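# The Green Tray

My aunt left me the apartment on Karpenko Street in February, with everything inside it. The lawyer gave me two keys on a piece of string. One was for the street door. The other was for a cupboard which I never found.

I came by the night train and I was very tired. The kitchen was cold and the gas was turned off, so I carried what I had into the bedroom, where there was at least a small heater. I put my coat over the chair. Then I sat on the bed and looked at the wall for a long time.

I should explain that my aunt and I were not close. She worked for thirty winters in the ticket office of the Mestska baths, and she spoke to her family in the same way she spoke to people without the correct change. When I was a child she visited us each New Year and brought one thing only, a paper bag of sweets from the Hakutora shop near the station. She put it on the table and said, "Not before the soup." This was the whole of her tenderness, and my brother and I waited for it from autumn.

So when I opened her wardrobe and saw the bag from Hakutora on the floor, behind the winter boots, I did not touch it at first. It was full. She was buying them still, I thought. For whom? We had been grown up for so long, and my brother lives on the other side of an ocean.

I took the bag out and emptied it on the bed.
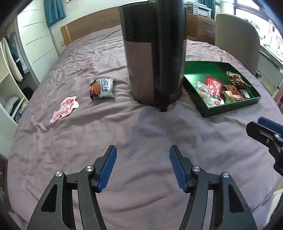 *Page last changed: February, 2:40 in the afternoon*

The green tray was hers too. It used to stand by the telephone, and she kept receipts in it. I do not know why I decided that the snacks must be in the tray. Perhaps I wanted to make order of one thing in that apartment, and this was the smallest thing. I put in the red packet with the Chinese characters, and the foil one, and a little wrapped candy that rolled to the side by itself. They did not lie nicely. I moved them and they slid on top of each other again.

The black container I stood up behind, on the sheet, because the night table was covered with her medicines and I did not want to move those yet. The sheet was the mauve one. She had only this color, I think she bought all her sheets in one afternoon. It was full of wrinkles, and she would have said something about this.

One bag I left outside the tray, and also a flat wrapper, pink and white. I held the wrapper for some time. It was the kind my brother used to press smooth with his thumbnail and keep inside his school atlas, between the maps of Africa and Asia. He had almost 100 of them before our mother threw the atlas away. He did not speak to her for 4 days, and on the fifth he asked for pancakes.

I thought that I would telephone him. I counted the hours and it was the middle of the night where he was, so I did not.

Instead I did what I had never done in my life — I ate one before the soup. There was no soup, of course. There was no gas. But I felt I should look at the door first, and I did look. The hallway was dark and her umbrella was hanging there on its hook.

The taste was not as I remembered. It was sweeter, and a little of dust. I ate it slowly until the end anyway, and then I folded the paper and put it in the pocket of my coat.

Later the neighbor from downstairs knocked. She had heard steps and was afraid of thieves. She was a small woman with a large flashlight, and when she understood who I was she came in without being asked and sat down on the chair, on top of my coat.

"You found the sweets," she said.

I said yes, and I asked who they were for.

"For the children."

"Which children?"

She looked at me as if I had come without the correct change.

"She said that there are two of them," the neighbor told me. "A boy and a girl. She said they are always hungry when they come."

I held out the tray to her. She chose for a long time, turning the packets over with one finger, and in the end she took nothing and asked if I had eaten supper.

She had soup on the stove, she said. I should bring a spoon, because hers were all in the wash.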